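### 3.2 Boards, writing and coding

The material for this part of the study consists of short notes written on small dry-erase boards in shared workrooms at Hallitz and Sturnurgate. A note is defined as any group of strokes made with one marker in one sitting and meant to be read as a unit. Under this definition a single word, a pair of initials and a list of several lines each count as one note. The corpus holds 1,627 notes from 227 boards. Boards were kept in ordinary use during collection, and the people who wrote on them were told only that layout was of interest.

We limited the corpus to boards that can be lifted and turned by one person. Wall boards have a fixed top edge, and earlier work on them could take the direction of reading as given. A small board has no such edge once it has been put down on a table. It may be picked up by any side, laid at a slant to the writer, or handed across to someone seated opposite. The writer then chooses a direction each time the board is used, and the next writer may choose another. Much of the coding scheme described below deals with this single point.

All boards have a smooth white face and a rim in a contrasting color. The rim matters for coding in two ways. It marks the limit of the writing surface, and it gives the coder a line from which to measure slant. Rims with square corners were easy to work with. Rounded corners caused some trouble, and in those cases the two straight edges were extended until they met, with distances taken from the meeting point. A note that ran onto the rim was coded as ending at the rim.
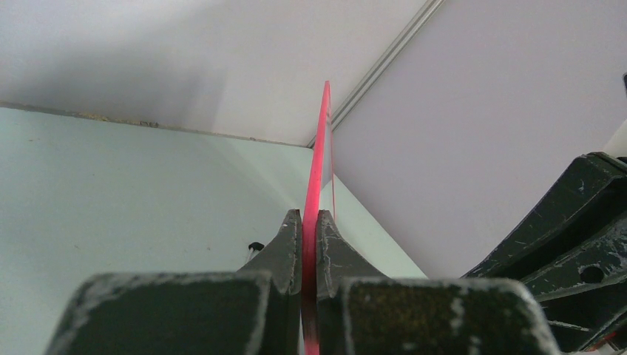
Three properties were recorded for every note. The first is position, given as a cell of the Mac Mathúna grid. The grid divides the face of the board into equal cells and is laid over the board with its long side along the long side of the rim. A note is assigned to the cell that holds the greatest share of its ink. Where two cells hold nearly equal shares, the cell with the first stroke is used. This rule favors the start of the note over its end, and it was kept for the sake of agreement with the wall-board data.

The second property is slant, meaning the angle between the baseline of the note and the nearest long edge of the rim. Baselines were fitted by eye to the lower ends of letters without descenders. Notes of fewer than three letters often have no usable baseline, and slant was left blank for them. A blank slant was not treated as zero. Descenders and loops below the line were left out of the fit, as were underlines, which tend to be straighter than the writing above them and would have pulled the estimate toward the edge of the board.

The third property is remaining ink. Boards in shared use are seldom wiped completely. A coder who sees a faint stroke beside a strong one must decide whether both belong to the same note. We used a simple rule: strokes that differ clearly in strength are coded as separate notes unless they touch. The rule splits a few notes that were in fact written in one sitting with a failing marker. To limit this problem, the markers at both sites were replaced with new Bovau markers at the start of collection, and again in December. Color was written down but not used to separate notes, given that most writers took whichever marker was at hand.

Transcription was kept apart from layout coding. Short handwritten notes are hard to read out of context, and a coder who believes that a note says a given word will tend to place its baseline to suit that word. Layout was therefore coded first, without any attempt at reading. Transcription followed on a separate sheet, with a question mark for any letter that could be taken for another. The pairs most often marked in this way were "a" and "o", "g" and "y", and "r" and "v". Strokes that could not be assigned to any letter were transcribed as a slash.

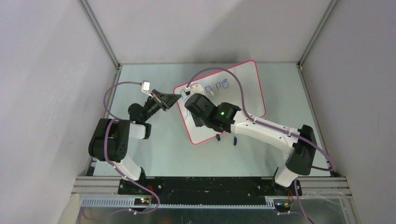

Partial views needed a further rule. When a hand, a sleeve or another object covers part of a note, the covered part may hold one letter or several, and position in the grid can no longer be determined from the share of ink. Such notes were coded for position only if both ends were in view. Slant could still be taken when enough letters showed on either side of the gap. No attempt was made to fill in missing letters. A covered note was returned to the sheet if the same board could be seen clear of the object later in the session, and the later reading replaced the earlier one.

The coding was done by 2 coders working apart. Before the main pass they coded 11 practice boards, compared sheets and settled the wording of the rules. The practice boards are not part of the corpus. Most of the disagreement in practice came from remaining ink, and the touching rule was added at that stage. Position gave little trouble except near the center of the board, where cell borders cross and a small shift of the grid can change the result. Differences in the main pass were discussed and the agreed value entered. Where no agreement could be reached, the field was left blank and the note kept for the analyses that did not need it.

Objects on or beside the board were entered in a free-text field. Coders were asked to note anything attached to the rim and anything lying within reach of the board, along with its place relative to the writing. They were told to use plain names, and to write "small object" where the use of a thing was unclear. The field was added for practical reasons. Attachments take up a strip of the writing surface, and that strip has to be subtracted before the used area is compared with the free area.

**Figure 4.** Small board with a red rim and blue writing, lying at an angle on a table.

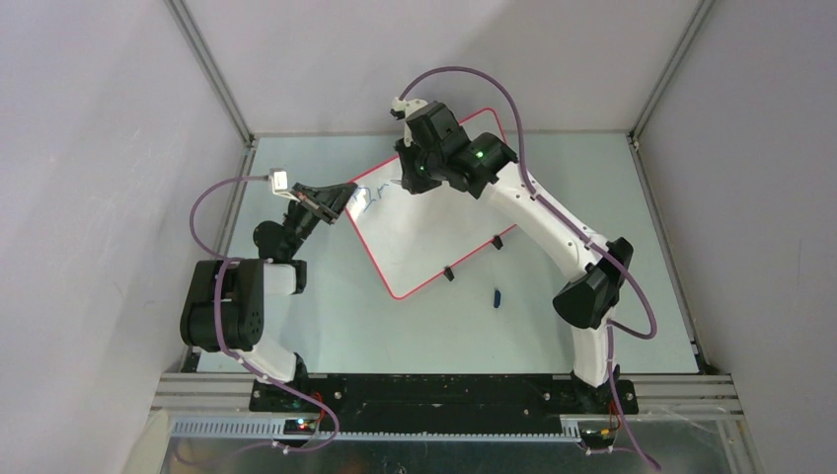 Free area was computed for the whole face of the board, less any strip covered by attachments. The choice of reference affects how empty a board is said to be. Short notes often leave most of the face unused, and a small change in the reference area then has little effect on the result; it matters more on crowded boards. The board in Figure 4 shows the sparse case. Its blue strokes stand near the left corner, two small black clips are attached along the lower-right edge, and the rest of the exposed surface is white. The covered strip and the writing do not compete for space on such a board, and the correction could be skipped without harm. We applied it throughout to keep the procedure uniform.

The position of a board on the table was recorded only as straight or slanted, with the near edge of the table as the reference. A finer measure was tried and dropped. Boards are nudged by elbows and by the act of writing itself, and the angle at which a board comes to rest says little about the angle at which it was written on. Slant of the note, measured against the rim, is free of this problem and is the measure used in Section 4. The two values should not be added to obtain the slant of the writing relative to the table, except in sessions where the board is known to have stayed in place between writing and coding.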